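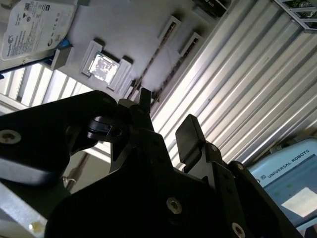
August, 16.20. Second day on the humming noise in the reading room at Falport. Llinos Gape recorded it again this morning with the windows shut, and I compared with her older recording from Pisdale. The peak is at 56 Hz in both, so the mains at 50 I can put aside. I first suspected the computers, and a hard disk is an easy thing to blame: the Seagate with its grey-white label full of small print looks like it should make a noise. But a disk that spins at normal speed gives a tone much higher than this one. So I crossed it out.

Next I walked along the wall with the contact microphone. Strongest point is by the radiator pipe behind shelf 11, weakest by the door. When Woo-jin Seol stood with his back to the shelf he could feel it in his shoulders - I could not, but he is taller.

Mirjam thinks the ventilation in the cellar. She asked if the fan has a belt. I don't know, the cover was screwed on and I had only the small screwdriver with me.

File 701 is spoiled, I had the gain too high. Use 702.

To do:
Borrow the key for the cellar from Seo-ah Wi.
Record ten minutes with the fan off, then ten with it on.
Ask Ah-rin if the pipe clamps were changed in spring.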